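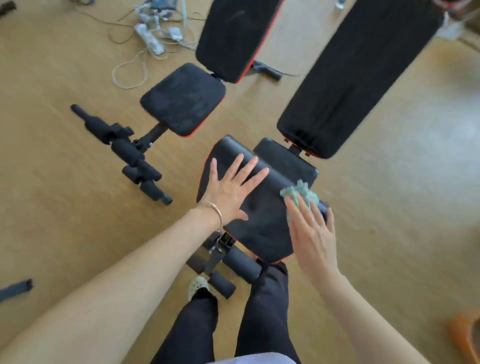
Inês Magalhães

Wiping down a bench by hand is dull work, one palm flat on the pad and a cloth in the other, and Stivalance would like to take it off us. Their brochure for the Pledden, a wheeled cleaning robot with a single arm, promises a seat pad done in 2 minutes. I can beat that with an old green cloth, and I don't need charging.

The offer for small gyms is £150 a month, or £200 with call-outs. Read the small print before you get excited. The robot cleans "flat upholstered surfaces", and the firm told me that the gap between seat and backrest doesn't count as one. Foam rollers don't either. Anyone who has cleaned a weight bench knows where the dust sits. It also wants a clear floor, so cables, straps and bits of packaging have to be picked up first, by you.

Wian Magagula had one on trial at Ninport and was kinder than I am. He liked that it kept a record of which benches had been done. He also sent it back.

Stivalance say a softer gripper and a proper edge routine will arrive in November. I have asked to borrow one then and will set it on the dustiest bench I can find. Until it can get round the piping and under the backrest, I would keep the money and buy more cloths.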